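# Stitches and Loose Ends: the Nirilbridge suturing gallery

Welcome, and thank you for stopping by! Our little group at Nirilbridge has been meeting on Wednesday evenings to practice suturing, and the gallery page has been on my to-do list for so long that I had started to feel guilty every time I opened the website. Please pour yourself something warm and take your time with it. I've kept the notes friendly to anyone who has never tied a surgical knot in their life, although those of you who have will probably find plenty to argue with.

I came to this from ordinary sewing, and I arrived very sure of myself. I had hemmed curtains, taken in jackets and once rescued a christening gown, so how different could it be? Well, quite different. At home I hold the needle in my fingers and feel the cloth give, and I can pull as hard as I like until the seam lies flat. A suture wants to bring two edges together so that they just meet, and my first evening was one long row of puckers because I kept tugging (old habits, and a heavy hand inherited from my grandmother). Arif Rahman sat next to me that night and barely spoke, which was kind of him.

**Thread before tidying.** A line of stitches with loose white thread still attached, and another long strand running out to the left. I have a real fondness for this untidy stage.

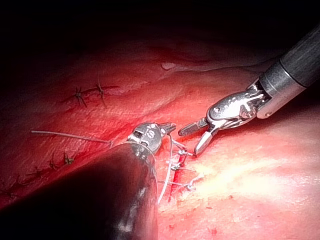

The hardest lesson for me was leaving the tail alone. You finish a throw, you see a length of thread wandering off across the work, and every instinct says to gather it up and make things neat. Then you pull on the wrong strand and the loop you were so proud of tightens into a lump. These days I stop, find the short end, find the long end, and say to myself which is which before I touch either one. It adds perhaps a minute to the evening, and I have not had to unpick nearly so many knots.

While I'm on the subject, a word about practicing at home. I do 5 stitches, put everything down, and look at them from the side before I carry on. Looking from above, they all seem perfectly level, and it's only when I get down near the table that I notice one has slumped or another is biting in too hard. On a good evening I get through 40, and on a bad one I do 9 and go to bed. Neither seems to make much difference to how the next evening goes, so please don't be discouraged if yours vary too.

Spacing deserves more patience than I used to give it. I like to decide where the last stitch will go as well as the first, and then work between the two. If you simply start at one end and trust your eye, you can arrive at the other with a gap that's too big to leave and too small to fill, and I have been there more times than I'd like to put on a public page.

**Cut ends, up close.** The thin dark ends stand up every which way, one of them curled over like a little hook, while a long pale thread lies nearly straight across the left. 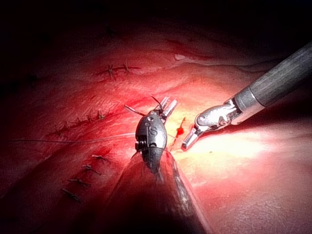
Wahyudi Chin would like it known that I trim too short. Cut ends need a bit of length to them, Wahyudi says, because a knot can slip a little as it settles, and a tail snipped right down to the knot has nothing left to give. "Leave more than looks pretty, and check the knot before you reach for the scissors."

I've been trying it that way since February, and I must admit my knots hold better. They also look rather whiskery, and the seamstress in me still wants to go back and give them all a trim.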